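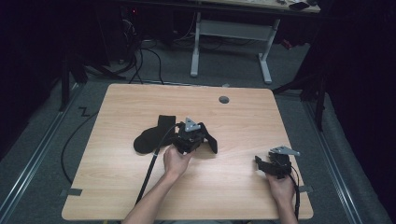
A black sock lying flat on a light wooden tabletop.

Sock

A sock is a knitted (or sewn, or felted, or once upon a time wrapped) covering for the foot, usually reaching somewhere between the ankle and the knee. I've been keeping up this entry for the Plosside household encyclopedia for a good while now, and I get more mail over it than over any of my others, curtains included! So I've tried to put in the things people write to ask me, and I've left my own opinions in where I couldn't help myself.

Name

The English word goes back to the Latin soccus, a light, loose slipper that comic actors wore on the Roman stage. It came into Old English as socc and meant a kind of soft shoe for a long time before it settled on the thing we pull on under our shoes. "Hose" and "stocking" are the neighbors. Hose used to cover the whole leg, stockings covered most of it, and socks were the short ones. In stores today the borders are very blurry, and I've given up correcting anyone.

Early history

People have been wrapping their feet in skins and cloth for as long as they've had cold feet. The Greek poet Hesiod mentions lining boots with felt, and a letter found at Vindolanda, the Roman fort in northern England, talks about socks being sent to someone stationed there (along with underpants, and I love that somebody's package list lasted that long).

The oldest ones that look like socks to me come from Egypt, from roughly the third to fifth centuries. They're wool, often brightly striped, and they have a split between the big toe and the rest so you could wear them with sandals. They weren't knitted the way we'd do it. They were made by nalbinding, where you work loops with a single needle and short lengths of yarn. It's slow. I took a class in it from Mohsin Rind, who can do a heel while holding a conversation, and in four evenings I made one toe.

Knitting on two or more needles came later, and in Europe fine knitted stockings were a luxury for quite a while. Then in 1589 an English clergyman, William Lee, came up with the stocking frame, a machine that knitted rows of loops at once. Machine knitting spread over the next couple of centuries and hosiery turned into a proper industry. Nylon arrived at the end of the 1930s and changed things again, mostly by making socks and stockings last.

How a sock is built

Most socks have the same parts, and it helps to know the names if you're mending or knitting one. The cuff is the band at the top, usually ribbed so it stretches and then grips. Below that is the leg, then the heel, then the foot, and finally the toe. The back of the heel on a hand-knit sock is called the heel flap, and the little triangles at the sides where the flap meets the foot are gussets. Tube socks skip the heel altogether, so you can put them on any way around (they bunch at the ankle, but kids don't seem to mind).

The toe gets closed with a seam, and a thick seam is the thing people complain to me about most. If it bothers you, look for "hand-linked" or "seamless" on the package. Turning the sock inside out works too and costs nothing.

Fibers

Cotton is soft and cheap and stays damp once it gets damp. Wool is warm, handles moisture well, and resists smells better than anything else I own. Acrylic imitates wool for less money. Nearly all modern socks have some nylon or polyester mixed in for wear, plus a bit of elastane so they don't slide down into your boot. For hiking I'd take a wool blend every time, and for sleeping, anything loose in the cuff.

Lengths

No-show socks stop under the shoe line. Then come ankle, quarter, crew (the standard one, halfway up the calf or lower), mid-calf, and knee-high. Every company measures these differently. I have "crew" socks from two stores and one pair is a good hand's width taller.

Washing and mending

Wash them inside out, in warm water for cotton and cool for wool, and keep wool out of a hot dryer unless you know somebody with very small feet. Elastic lasts longer if you hang socks up by the toe.

Darning is easier than it looks. You stretch the hole over something smooth and round (a darning egg, or a light bulb, which was my grandmother's way), run parallel threads across the gap, and then weave back through them over and under. Don't pull tight or you'll get a lump. Albane Gaillard wrote in one November to say she darns in a contrasting color on purpose, and I've done it ever since, mostly in orange.

Missing socks

I get asked where they go. Front-loading washers can trap small socks behind the rubber door gasket, so check there first, then inside fitted sheets and pant legs. A mesh bag helps a lot, or you can buy every pair the same and quit matching them.

See also: Darning; Garter; Mitten; Slipper; Stocking frame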